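Darevside Refurbished Desktop Computer — The Ustow
Home / Desktops / Refurbished
$149
In stock: 5
Add to cart
Add to wish list

The Ustow is the desktop we suggest most often to folks who come to us wanting "just a regular computer." It handles email, homework, bills, video calls and a great many open browser tabs, and it will sit happily beside a desk for years (mine at home has been there so long the cat considers it furniture!).

We buy our machines from offices that are replacing theirs, so most have had a fairly gentle life. Every Ustow is opened up, cleaned out and gone over before it gets a price tag.
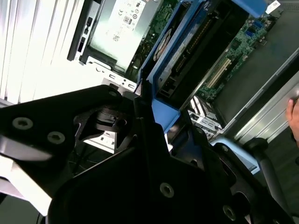 Now, a word about memory, as it's the question we get more than any other. The standard model is plenty for everyday use. If you edit a lot of family photos or have a teenager with opinions, choose the larger size from the menu when you order and we'll fit it before shipping. You can also add it later on, and we're always glad to talk you through it over the phone.

What comes in the box
Desktop computer
Power cord
Keyboard and mouse (Jevusard, wired)
Printed setup guide, large type

The monitor is sold separately. Please check which cable yours takes before ordering — we keep the common adapters on hand and can tuck one in with your order.
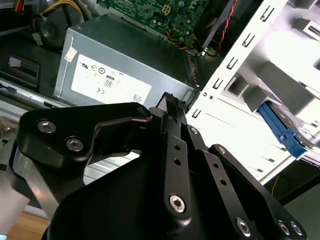
Warranty and returns
Your computer is covered for 2 years, parts and labor. Changed your mind? Send it back within the month in its original box and we'll refund you, less shipping.

We've now sent out 3,090 of these, a number that still makes me a little dizzy.

Customer review
"Bought for my mother, who had it set up before I got there. Quiet, quick to start, and the large type guide was a kindness." — Choi, July 1, 2017

Questions? Write to Mei-kuen Yuen at the Darevside sales desk.

You may also like
Jevusard wireless keyboard
Ustow Mini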